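4. Shared desk tools: the stapler case

4.1 Why staplers

Of the seven tool types in the office study the stapler gave us the most material and the least agreement. Scissors get borrowed and come back. Tape runs out and somebody complains. Staplers wander, jam, get left wherever the last packet was put together, and people have strong views on all of it. We take them first and at more length than the hole punches (Section 5) or the tape dispensers (Section 6).

Two sites. Trikemmont is an insurance office, one long open floor, mostly paper claims even now. Juhl is a small print and mailing shop with a counter in front and work tables behind. Observation notes at both were taken by Obi and Barua; interviews by Khondokar. Coding scheme as in Section 3, no changes except that "parked" and "left" were merged for staplers, the two coders could not keep them apart.

4.2 Where they rest

Most desk tools have a home. A cup, a drawer, a tray by the printer. The stapler has a home in theory. In the notes from Trikemmont the home is the supply shelf, and the supply shelf is where we seldom found one. What we found was staplers at the end of a job: next to the copier, on a window sill, on top of the claims pile they had just been used on. One clerk called this "the last-page problem." You staple the last packet, you pick up the packets, both hands are full, the stapler stays.

Juhl was different and we did not expect it. The work tables there are kept clear between jobs by rule of the owner, Imre Boros, who walks the back room at closing and puts anything on a table into a bin by the door. Staff retrieve their tools from the bin in the morning. Nobody likes the bin. It does work, in the sense that the tables are clear. Whether it makes for better staplers is another question, see 4.4.

Tethering came up in both places. Trikemmont had tried a chain on the counter stapler years ago and given up on it. The chain caught the papers. At Juhl the counter stapler is still tethered with a cord and customers apparently do not mind, but no one working there uses it if they can help it.

4.3 Upright and on its side

A point we nearly left out of the coding scheme. A stapler set down on its base is ready: push down, done, one hand. A stapler on its side is not. It has to be picked up or turned, and how you do that depends on what you want next. To staple on the table you roll it back onto the base. To staple in the air (corner of a thick packet, paper held in the other hand) you take it from the side as it lies, fingers on the base, thumb over the arm.

Long body, one narrow direction, one wide. Almost everyone took hold near the middle and across the narrow way. Grips at the front end were rare and mostly meant somebody was clearing a jam. Grips at the very back meant carrying or passing it to a coworker.

The orientation codes are used again in 4.5, so to be clear on terms. "Side" means one long side of the body is down. "Base" is the usual standing position. "Open" means the arm is swung away from the base, whichever way the thing is lying. Figure 4 gives the side position on a bare surface.

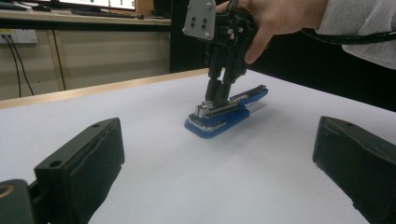
Figure 4. Blue stapler on its side on a white tabletop, coded "side." Contact is near the middle of the body, the most common location in our notes.

4.4 Jams, refills and blame

Jams were reported at both sites and blamed on other people at both sites. "Somebody put the wrong ones in." "Somebody dropped it." Sunil Gazi, who orders supplies at Trikemmont, told us he buys one size of staple only and has done for years, and yet he finds another size in the tracks. People bring them from home, he thinks. We could not confirm this.

Refilling is a chore nobody owns. In a shared pool of 15 staplers at Trikemmont the usual response to an empty one was to set it down and take a different one. The empty then circulates. Obi's notes follow one empty stapler across four desks before anyone put staples in it, and the person who did was a temp on her second day.

At Juhl refills are done by whoever empties the bin, so empties are less common. Damage is more common tho. Being dropped into a bin on top of scissors and box knives is not kind to the arm spring, and two of the Juhl staplers no longer opened fully by the end of our visits.

4.5 Personal staplers

Both sites had people who kept thier own. Labels, initials in marker, a strip of colored tape. Color does some of this work without a label: an odd-colored stapler in a room of black ones gets returned more often, according to the people who own them. Our data are to thin to say so with any confidence, since the labeled ones and the colored ones were mostly the same staplers.

Personal staplers were more often coded "base" and more often found in a drawer. Shared ones were more often "side" or "open." We read this as a difference in how the job ends and not in care as such. At your own desk there is a spot for it. At a common table it goes down wherever the hand happens to be.

Khondokar asked each owner whether they lend. All said yes. Most then named a person they would not lend to.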